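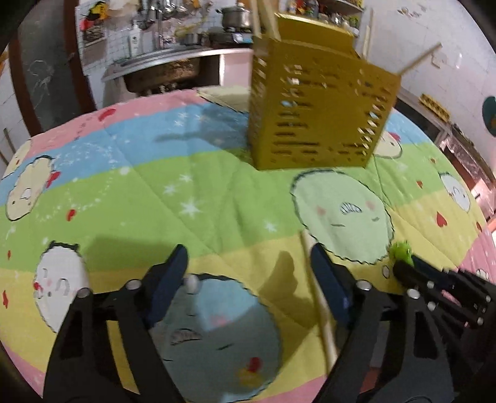

# Zorcombe Ziviren 2: a two-person tent for travelling with

The Ziviren 2 is the tent we take when the trip is the point and the camping is how we afford to make it longer. Ferries, night trains, island buses, a long walk from the harbour to a field with a tap in it — this is what it was drawn up for, and after three seasons of selling and hiring it here at Hinds we're still very fond of it.

It's a proper double-skin tent for two adults, with a porch on each side, and it goes down small enough to ride inside a cabin-sized rucksack if you split the poles from the fabric. It isn't the lightest two-person tent we stock, and the Korkov next to it on the shelf will stand up to a worse night on a mountain. What the Ziviren does so well is everything in between: a week by the sea, a fortnight hopping from valley to valley, a festival on the way home because somebody had a spare ticket.

## At a glance

- Sleeps: two
- Seasons: spring to autumn, and mild winter nights low down
- Inner length: 217 cm
- Flysheet waterproofing: 3000 mm
- Poles: two main poles and one short ridge pole, all aluminium
- Doors: two, each with its own porch
- Pitching: flysheet and inner together, or flysheet first
- Colours: moss or slate
- In the bag: tent, poles, pegs, guylines, two repair patches, pole sleeve, instructions sewn into the stuff sack

## Room inside

That 217 cm of length is measured along the floor, and it matters a good deal if you're tall. Lots of tents claim a generous floor and then slope in so steeply at the ends that your feet push against the inner all night, and you wake up with a wet patch on your sleeping bag. The end walls of the Ziviren rise nearly upright for the first hand's width before they start to lean, so most people can stretch right out and still not touch anything.

The ridge pole is what makes the inside feel so much bigger than the packed size suggests. It pushes the top of both doors outwards, and two people can sit up facing each other and play cards, or eat, or sulk over a map while the rain goes on. There are pockets at both ends at floor level and one long one up in the roof for a head torch. The roof pocket is made of thin mesh, so a torch put in there lights the whole tent quite softly.

Both porches are the same size. A full rucksack goes in either with room left for boots, and you can still get in and out without climbing over it. We like having two doors more than almost any other thing about this tent. When one of you gets up in the night the other one can stay asleep!

## Pitching it

You can have it up very quickly once you know it, and the first go isn't hard either. The pole clips are coloured to match the pole ends. Lay the tent out with the doors where you want them, peg the end that faces the wind, thread nothing (there are no sleeves, just clips), and push each pole into its corner. The ridge pole goes on last and clicks into place over the top.

If it's raining when you arrive, use the flysheet-first method:

1. Unclip the inner from the flysheet at home, before you travel, and pack it in its own dry bag.
2. Peg out the flysheet corners on the ground.
3. Fit the poles from underneath and clip the flysheet to them.
4. Crawl in and hang the inner at your leisure, from the dry.

It takes a bit longer to do it this way round, and the inner stays beautifully dry. For a trip where you'll be moving every day we'd leave the inner attached and accept a few drips.

The pegs supplied are fine for turf and for most campsite ground. They're not much use in sand. If you're heading for dunes or a shingle beach, take a set of wide sand pegs, or some small cloth bags that you can fill and bury. We keep both in the shop and they're cheap.

## Packing and carrying

The stuff sack is a long roll with a wide mouth, cut bigger than it needs to be. You don't have to fold the tent exactly as it came out of the factory, and you can push it in wet at six in the morning with cold hands and it will still go. Two straps then squeeze it down.

For flights, we suggest putting the poles and pegs in your hold bag. Rules on what you can carry into the cabin vary between airlines and airports, and pegs in particular are often taken away at security. If you're only carrying hand luggage, it's worth buying pegs when you land.

On trains and buses it couldn't be easier. The fabric part squashes into any gap, and the poles go down the side of a rucksack in their own sleeve. Several of our hire customers strap the sleeve along the frame of a bicycle, and it fits there nicely.

## Weather

The flysheet is rated to 3000 mm, and the floor is a thicker cloth with a tougher coating. In ordinary steady rain you'll stay dry for as long as your patience lasts. The seams are taped at the factory, including the ones around the doors, and there's a storm flap over each zip.

Wind is a matter of pitching it well. Put one of the narrow ends into it, use all the guylines, and go round again after dinner to tighten them. The cloth stretches a little when it gets wet, and a tent that was drum-tight at four o'clock can be flapping by bedtime. In a real gale on open ground you want a lower, stronger tent, and we'd point you at the Korkov for that without hesitating.

Condensation comes with every tent, particularly near water and on still, clear nights. The Ziviren has a vent at the top of each door that can be propped open even in the rain. Leave both open. People tend to shut them to keep warm, and then they wake up to beads of water along the ridge and think the tent has leaked.

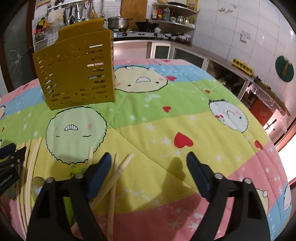
**Can I use the Ziviren 2 on my own, or is it too big for one person?**

It works very well for one. You'll have space for all your kit inside, and the extra weight is small enough that plenty of solo travellers choose it over a one-person tent.

**Do I need a separate groundsheet?**

The sewn-in floor is tough enough for grass and bare earth. On stony ground, or for a long trip on hard pitches, a footprint underneath will save it a lot of wear. The Zorcombe footprint clips to the same corners as the poles and can also be used by itself, with the flysheet, as a simple sun shelter.

**Will two wide sleeping mats fit side by side?**

Two standard mats fit with a gap between them. Two of the wide sort will touch and may ride up a little at the foot end, where the floor narrows. One wide and one standard is fine.

**Is the flysheet safe to cook under?**

Please don't cook inside the tent or in a closed porch. Cook out in the open, well away from the fabric.

**Can I buy spare parts?**

Yes, for every part of it. Pole sections, clips, zip sliders and guylines are all kept in stock, and we can fit a new pole section while you wait if the workshop is quiet.

## Looking after it

Dry it before you put it away for more than a day or two. It's the one rule, and it will do more for the life of your tent than any spray or cleaner. Hang it over a door, over a banister, across two chairs. If you get home late and can't face it, at least pull it out of the sack and leave it in a heap somewhere airy until morning.

Salt and sand are hard on zips. After a trip by the sea, rinse the zips under a cold tap, run them up and down a few times and let them dry open. Wash muddy patches with cool water and a soft sponge. Don't put the tent in a washing machine, even on a gentle programme, as the drum strips the coating off.

The coating on the outside of the flysheet will wear down with time and sunlight. When rain stops rolling off and starts to soak into the surface, it's time to treat it again. A bottle of tent proofer does the whole flysheet with a bit left over.

Store it loose if you've got the cupboard space — an old pillowcase is ideal.

## Hire or buy

We hire out the Ziviren 2 from our counter as well as selling it new. Hire costs £30 for a long weekend, and there's a refundable deposit of £200 that comes back to you once we've had the tent up in the yard and checked it over. You can have the footprint and a set of sand pegs with it at no extra charge, so do ask.

If you hire one and decide to keep going with it, we'll take the hire fee off the price of a new one, as long as you come back within the same season. Lots of people do it this way, and it's a lovely way to find out if you like camping before you've spent much.

June gets very busy for hire. Book early if you want one for the start of the summer, and let us know which colour you'd like. Slate always goes first. Moss is every bit as good and, to our eye, looks nicer in a field.

There's a Ziviren 2 pitched upstairs most of the time, next to the sleeping mats. Take your shoes off and get in.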